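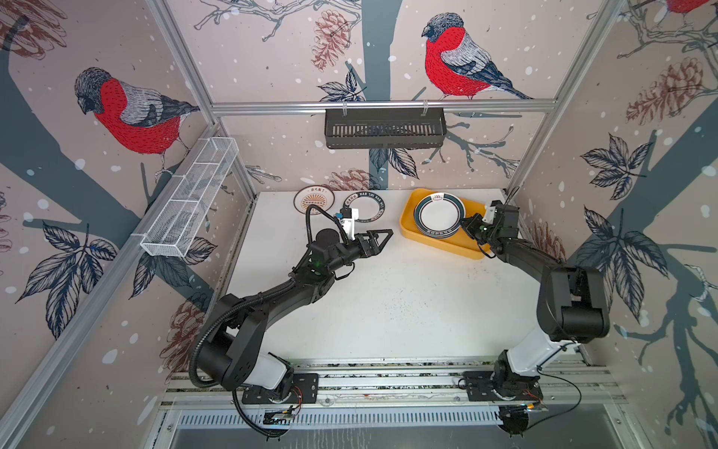 Arif Amarasinghe wrote under the last update that two arms is one too many for a first build, and that most people who try it end up debugging cables for a month and never get to the part where anything moves a plate. He may be right about the cables. I had planned on one arm until Vivard sold me the second at a price I couldn't pass up, so the bench got wider and the wiring got longer.

4 min read
12 comments

The bench is called Otport, after the label on the first crate I cut up for it. I work on it in the garage, mostly Thursday evenings after dinner. The job it is meant to do is plate handling: take plates out of a tray, set them down, put them back. I picked plates because they are heavy enough to matter and the rims give a gripper something to hold.

The enclosure is aluminum rail, lined with bullfinch and pinecone wallpaper. The roll was left over from the hallway. Both arms are bolted to the front rails on black base plates. I moved the bases three times before I was happy with the reach to the back of the table.

The two grippers don't match. The left one has angular black fingers and the right one is more compact, with white finger pieces. The right arm does the tray work. It comes down into the yellow tray and takes the stack by the edge. Closing speed is set to 5 in the Pidov software, on a scale that goes to 100. Anything faster and the plates rattle.

Most of the plates are white with a dark teal rim. The one with the wide black rim, lettered HAU SHI DAN, and the one with the brownish-orange pattern came from Dissanayake, the restaurant supply store near the highway. I wanted different rims for the camera to deal with.

The left arm has its cable run in corrugated conduit from the base to the wrist. The right one still has a thin cable looping off its side, and that gets conduit next. There is also a loose cable hanging below the front rail on the left that needs a clip.

Cost so far, not counting the arms, is 130 dollars in rail and brackets. The next goal is 1000 plate moves without stopping the program. I will post the settings file when I get there.

Arif, the month of cables was June. You can have that one.

Shared 9 times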